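Section 4. Sorting and Putting Away Flatware

Use this section after the Mikine drawer tray has been fitted as shown in Section 3.

1. Lay a cloth on the counter next to the drawer. Any dish towel or placemat will do.

2. Set out one kind of piece at a time, starting with the spoons. Leave a little room between them.

3. Look over each bowl and handle. Set aside any piece with dried food on it and wash it again.

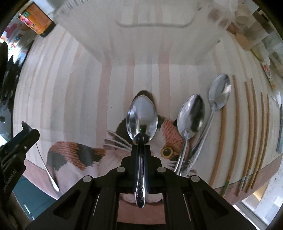

Fig. 7. Silver spoons on a striped cat-print cloth.

4. Wipe each spoon from the bowl down to the tip of the handle. Handles with a raised pattern hold water in the grooves, so go over these twice.

5. Place the spoons in the left slot of the tray with all the bowls facing the same way. Repeat steps 2 to 4 for forks, then knives.

Note: The tray holds up to 60 pieces. The long slot takes handles up to 19 cm. Longer serving spoons go in the Kultier side bin, sold separately.

Caution: Do not put damp flatware in the tray. Water left in the slots will stain the base.

Caution: Do not use steel wool or scouring powder on polished spoons. Both leave scratches that cannot be buffed out.

To clean the tray itself, see Section 5.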